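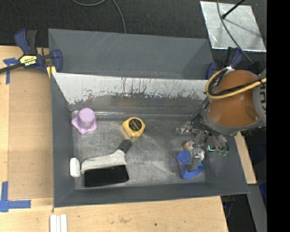 From: Dorin Roman
To: Trultcombe household swap list
Date: April 16, 2021
Subject: Re: [swap] What goes in the small things bin?

Dear Kirsty, dear all,

Kirsty Goodall wrote:
> I am still confused about the gray bin. Last time I found a tape
> measure in with the cleaning things and I moved it to the tool shelf,
> then Ebere moved it back. Can we please agree what is for that bin and
> what is not? Also, are brushes welcome or not? I have two more at home.

Thank you for asking, I also had this question when I joined. As I understand it, the gray bin is for any small item which has no box of its own. So the yellow tape measure can stay there, next to the hand brush and the purple plastic thing with the scalloped rim. I do not know the correct name of this last one. My wife thinks it is for baking, I think it is for a plant. If it is yours, please write to me.

Brushes are welcome, but please wash the bristles before you bring them. The big one with the off-white body and black bristles takes a lot of space, so I prefer that it goes to somebody soon. Who needs it for a workshop or a garage?

About the bin itself: Aslı asked in September if we should paint it, as the paint on the inside wall is badly chipped and the floor is full of scratches. I am against. It will be scratched again after one month, and the money in our cash box (50 in total) is better spent on labels. If the majority wants paint, I will of course help.

One more request. Please do not put in glass or anything with a sharp blade. For these we have the box with the lid, on the shelf under the window.

Kirsty, you can bring your two brushes when it suits you. Tracey Bickerstaff has the key while I am away.

With kind regards,
Dorin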